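# Series Fiction Deserves a Place on the Permanent Shelf

Public libraries have long treated genre series as temporary stock. Romance, mystery and family saga titles are bought in paperback, lent until the spines give way, and withdrawn without replacement. Literary novels of the same age, many of them borrowed far less often, are repaired and kept. The practice is seldom written down as policy. It survives as habit, and it ought to be reconsidered.

The case of the Grunlow novels is instructive. The series runs to 9 books, set in a river town of that name and following two families through the decline of a ferry business. The books were published in paperback by Grikley over a long period, and few readers began with the first. Most came in wherever their library happened to have a copy, liked what they found, and went looking for the rest. In many branches the rest could not be found. The third volume, in which the elder daughter refuses the marriage that everyone has arranged for her, is missing from a great number of collections. A reader who passes from the second to the fourth meets a woman living alone above a chandler's shop and must guess how she came to be there.

A series is a long work issued in parts. Removing one part on the grounds that it has not circulated for a year makes little sense when its neighbors remain in demand. Circulation figures are gathered title by title, and they take no account of the reader who wanted the third book, failed to find it, and gave up on the remaining 6. The low figure for the later volumes is then offered as proof that interest has faded.

Objections on grounds of quality are also raised. It is said that series fiction is repetitive, that its plots follow a pattern, and that a library with limited space must favor books of lasting merit. Some series are indeed repetitive. So are some celebrated novelists, whose repetition is discussed as a theme. The pattern of a romance is known in advance in the same way that the pattern of a sonnet is known in advance, and a skilled writer uses the reader's expectations to good effect. The Tilon mysteries open every time with a letter delivered to the wrong house. By the seventh book the author is able to withhold that letter for 30 pages, and the tension of the chapter depends entirely on the reader having met it before. 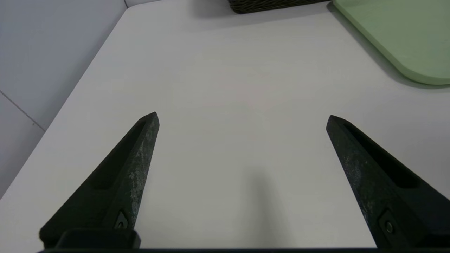
Space, according to one branch librarian, is a harder limit than essays of this kind admit, and every saga kept whole pushes out a new author who might have been discovered. She added that her patrons would sooner wait for an interlibrary loan than see the new fiction table shrink.

The point is a fair one and should be answered directly. Interlibrary loan works only while some library still holds the book. When each branch withdraws its copy on the assumption that another branch has kept one, the title disappears from the whole system. A shared agreement would prevent this at modest cost. Each library in a region could undertake to keep a small number of series complete, chosen by local interest, and lend them to the others. New authors would lose very little shelf space under such an arrangement, and readers of older series would know where to turn.

Translated fiction would benefit most. Diệp, a saga of 7 volumes named for the household at its center, reached English readers in small printings and received scarcely any reviews. Its readers found it through one another. The final volume exceeds 400 pages and rests heavily on a quarrel over an orchard that takes place in the opening one. Without the beginning, the ending is merely long. It is unlikely that the set will be reprinted, and used copies of the early volumes are expensive when they appear at all.

Publishers have a part to play as well. Volume numbers should be printed on the spine, which Grikley did for the early Grunlow titles and then stopped doing. A short list of the books in reading order, placed at the front, would spare both readers and library staff a good deal of trouble. Electronic editions are helpful, but their licenses expire, and a lapsed license leaves the same gap in a series as a discarded paperback.

Many libraries review their fiction holdings in November, before the next year's orders are placed. Staff conducting that review should check whether a title belongs to a series before marking it for withdrawal, and should consult neighboring branches where it does.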